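Small drawers and the stuff that never goes in them

12 shares | 3 comments

I got the little two-drawer cabinet in December from a shop called Brasonero, and I have moved it four times. It has black bar handles and takes up less room than the bread box did. My plan was snacks in the top drawer and cleaning things in the bottom one. Morenike Edet says sponges and cookies should not share a cabinet at all, and she may be right. 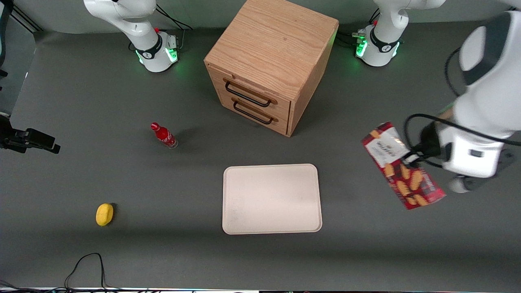 I paid $75 for it, which was more than I wanted to spend. The drawers are good for packets, tea bags and anything flat. They are no good for bottles, so Coke goes in the fridge door and stays there. Cookies go in the top drawer if the package is still closed. Once it's open I put them in a tin.

Fruit took me longer to sort out. I used to keep lemons in a drawer and forget them. Now I leave them out where I can see them, and I use up to 21 a month between tea and fish. The tray can hold them when I remember to clear it off. 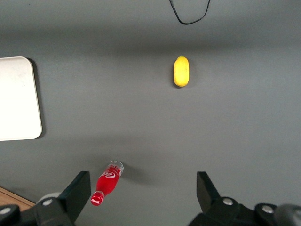

What goes in the bottom drawer

Spare sponges, dishcloths, a roll of trash bags. Trinidad Bermúdez keeps batteries in hers. I tried that and mixed them up with the twine, so they went back to the hall closet.

3 comments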